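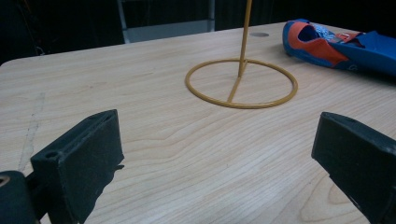 King-fai Tu

Print
E-mail

Motorcycle Maintenance, Unit 4: Final Drive by Chain

Read this before the workshop session. Bring the service manual for your own machine if you have one. Figures below are for the Walley 400 used in class and must not be carried over to other models.

4.1 Slack

A chain needs free play. The rear wheel moves in an arc as the suspension works, and the distance between the two sprockets changes with it. The chain is at its tightest when the centres of the gearbox sprocket, swingarm pivot and rear axle lie in one line. Slack set too small at rest will disappear at this point and load the output shaft bearing.

Measure midway along the lower run, with the gearbox in neutral. Push the chain down, note the position against a rule, then push it up and note it again. Slack is the difference between the two readings. On the Walley it should be 45 mm on the side stand. The Hapeta manual gives its value with the rear wheel off the ground, so the two cannot be compared directly.

Turn the wheel and repeat at several places. Chains wear unevenly. Adjust at the tightest place found.

4.2 Alignment

Slacken the axle nut and turn both adjusters by equal amounts. Swingarm marks are a guide only; on older machines they may disagree by nearly 17 mm of chain travel at full adjustment once the blocks have worn. Check by sighting along the top run from behind the rear sprocket, or use a straight edge against the sprocket face. Tighten the axle nut to the stated torque, then measure slack again. It often changes.

4.3 Cleaning and oil

Use paraffin and a soft brush. Petrol and strong degreasers attack the rubber rings in a sealed chain. Wipe dry, then apply oil to the inner edge of the lower run while turning the wheel by hand. Engine off, always.

4.4 Reading

Hyvönen, O., Chain and Belt Drives for Light Machines, Rendeck, p. 148. The wear table there assumes an unsealed chain.

Unit 5 covers shaft drive.

Print
E-mail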